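# Unit 6: Undetected grasp loss in bin sorting

Reading before the lab: the gripper command section of the cell manual, and your own notes from Unit 4 on force thresholds.

## 6.1 The fault

The Nerdale cell was set up to pick small packaged goods from a work surface and place them in storage bins by category. In July it ran a long unattended test with the Skemex planner. The log closed with 3,159 pick cycles, every one marked complete. When the bins were emptied and checked against the log, 2,490 items were where the log said they were. The others were in the wrong bin, on the table, or on the floor behind it.

No alarm was raised during the run. The arm did not stop, no joint limit was reached, and the collision monitor stayed quiet. The fault is therefore a reporting fault first and a grasping fault second. A cell that drops an item and says so can be put right by an operator in a minute. A cell that drops an item and logs a success corrupts every record made after it.

## 6.2 What the controller believed

The cycle has five states: approach, close, lift, transfer, release. Moving from close to lift required one condition, that the fingers had stopped moving. The planner read finger velocity and treated zero as "object held."

Finger velocity goes to zero in at least three cases:

- the fingers are pressing on the object
- the fingers have closed fully on nothing
- the fingers are pressing on something else, such as a bin lip or the table covering

Only the first is a grasp. The width reading separates the second case from the first, and it was available on the same message as the velocity. It was written to the log and never tested.

A second gap lay between lift and release. Once the lift began, the grasp was not checked again. An item that slipped out during transfer left the fingers to close further, and the change in width was recorded without any effect on the state.

## 6.3 Layout and its part in the fault

Thin, flat items gave the most trouble. A paper packet lying flush on cardboard offers the fingers very little to close on. If the approach height is a few millimeters too high, the fingers pass over the top surface and meet each other. If it is too low, the tips push into the cardboard and may catch the edge of one of the punched holes. Both errors end with zero velocity. 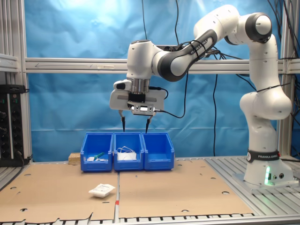 *Figure 6.1. Sorting station with the gripper over the bins. Note the paper packet on the left cardboard sheet and the cord standing above the rim of the middle bin.*

Two points in the figure matter for the analysis. First, soft contents do not keep to the shape of the bin. Cord that rises above a rim takes up space that the planner's model counts as free, and a finger lowered into it can snag. A snag at release is one way an item already placed can be pulled out again on the retreat.

Second, the base shows a green status light. Students often read a steady green light as "the task is going well." Treat it as a statement about the arm and its controller only. It carries no information about what is between the fingers. Throughout the Nerdale run the arm had no fault to report.

## 6.4 Tracing one bad cycle

The trace handed out with this unit is a single cycle sampled at 100 Hz. Work through it in this order.

1. Find the close command and mark the time.
2. Find the first sample with finger velocity at zero. Write down the width.
3. Compare that width with the expected width for the item class. For a flat packet gripped by its edges, the expected value is the short side of the packet. For a pinch on a raised fold, it is close to zero and the width test alone will not decide the matter.
4. Check the vertical force at the wrist before and after the lift. Light packets may fall inside the noise band.
5. Mark the state the planner reported at each of these times.

In step 3, state which grasp type you assumed. Answers that give a width without a grasp type will be returned.

## 6.5 Corrective changes

The repair used at Nerdale had three parts, applied in this order.

**Width window.** Each item class received a minimum and maximum width. A reading outside the window sends the cycle to a retry state, and a second failure halts the cell with a message.

**Continuous check.** The width is tested on every sample from lift to release. A change larger than the tolerance stops the transfer where it is. The arm does not go back for the item by itself, as the drop position is unknown.

**Bin fill limit.** The Kazmi module estimates the height of the bin contents before each release. If anything stands above the rim, that bin is closed to further placement until an operator clears it.

After the changes, around 6 percent of cycles ended in a retry or a halt. This looks worse on the throughput chart than the original run did. The original chart was wrong.

## 6.6 Safety note

A halted cell still has power on the arm. Before reaching in to recover a dropped item or press down bin contents, engage the stop, confirm the state on the pendant, and tell your lab partner. Do not hold the enabling device for another person. The Plirkura interlock covers the front opening only and does not detect a hand coming in from the side.

## Problems

**P1.** Compute the fraction of logged completions in 6.1 that were false. State what you are assuming about items found on the floor.

**P2.** Draw the state diagram with the retry and halt states added. Label every transition with its condition.

**P3.** Propose a grasp check for the raised-fold pinch, where the width window fails. You may add one sensor. Give its failure mode.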